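Teaching an Arm to Work Under a Car: Questions for the Data Lead at Civillow 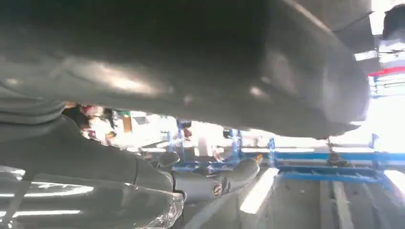
Wrist camera view from under the body, with the blue frame behind the arm.

October 3, 2020

Civillow collects recordings for a learning system that is meant to guide a robot arm around the underside of a vehicle. The company rents floor space in a working shop on McIver Street, and its data lead has been there most days since June. We talked at a bench near the office, with a break when the compressor got too loud.

The count that morning stood at 2558 recordings. Of those, 1570 had been checked and kept. The rest were waiting for review or had been thrown out.

"People ask for the big number," the data lead said. "I look at the kept number. A recording where the operator stops to scratch his nose for half a minute is still a recording, but I don't want the model to learn it."

Each example is one short reach. An operator guides the arm from a starting pose to a marked spot on the underbody, holds it there, and backs it out. The software stores the joint positions and the wrist camera video together. A session is 30 reaches, and then the operator has to take a break.

"After 30 you get sloppy. We tried longer sessions in June and the last part was always bad. The paths got wide and lazy."

The view from the wrist is harder to use than the team expected. Up close, a big curved panel can fill half the picture, and daylight from an open bay turns part of it white. The first plan was to hang curtains and add lamps. The data lead decided against it.

"The customer isn't going to hang curtains. If the door is open, the door is open. We record in the morning, we record late in the day, and we write down which is which."

People in the background are treated the same way. Recordings with someone walking through are kept, as long as the person stays outside the work area. Faces are blurred before the files leave the building.

I asked about Tallent, the labeling tool the team uses. It marks the start and end of each reach, and a reviewer corrects the marks by hand. It does well on clean approaches and poorly when the arm slows down near the lip of a panel, where it tends to call the reach finished too early.

"So we fix those. It's dull work. I do a share of it myself so I know what's in there."

The model trained on the kept set goes by Zaltau inside the company. So far it can repeat an approach it has seen on the same body. Move the body a hand's width and it often misses.

"It hasn't seen enough starting positions. We were too neat at the beginning. Everybody started the arm from the same place since that was easy, and now we have 1980 files that begin almost the same way."

Operators now draw a starting pose from a printed list before every reach. The next batch will also use a second body with a different underside. The data lead wants that one on the floor before any more training runs are scheduled.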